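Ticket 1258
Product: Nallero irrigation controller, drip zones
Site: Corkidell block, table grapes and a few rows of plums
Status: Open, waiting on customer
Opened: 2024-03-13

Hi again, me with the grapes. Zone 4 quit on me overnight and I'm hoping you can tell me what I'm missing before I start digging up pipe. The controller says the zone ran its full cycle, but the soil under the vines is bone dry from the third post on down. Zones 1 through 3 are fine (I walked them all twice, and my boots can prove it).

What I've tried so far: I turned the controller off and back on, ran zone 4 by hand from the panel, and swapped the valve wires for 3 and 4 at the box. Zone 3 still ran great on the zone 4 wires, so I don't think it's the controller at all. Then I pulled the filter and rinsed it. There was some grit in there but nothing scary.

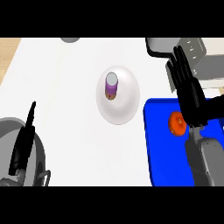

After that I put the gauge on the line. Zone 3 meter shows 697 gallons for the cycle and zone 4 shows 530, and those two are supposed to match, same row length and same emitters. So water is going in, just less of it, and it sure isn't getting to the far end!

Update, same day, after lunch: I opened the flush cap at the end of the row and got a sad little dribble. Closed it, opened the one at the middle, same thing. No puddles anywhere that I can find. We did have a hard freeze back in December and I drained everything the way the Nusine manual says to, but that row sits lower than the rest and I wonder if some water stayed behind and split a fitting.

Second update: found a soft spot near post three, under the straw. I pushed a screwdriver in and it went down like butter. So I guess that's my leak, or one of them. I've shut zone 4 off at the valve for now.

Questions for you guys: do the couplers from the older kit fit the newer tubing, or do I need to order the new ones? And can I set the controller to skip zone 4 without wiping the schedule for the rest? I have 1000 feet of line on that side and I'd like to fix it once. I'll check back here tonight after I've fed the dogs.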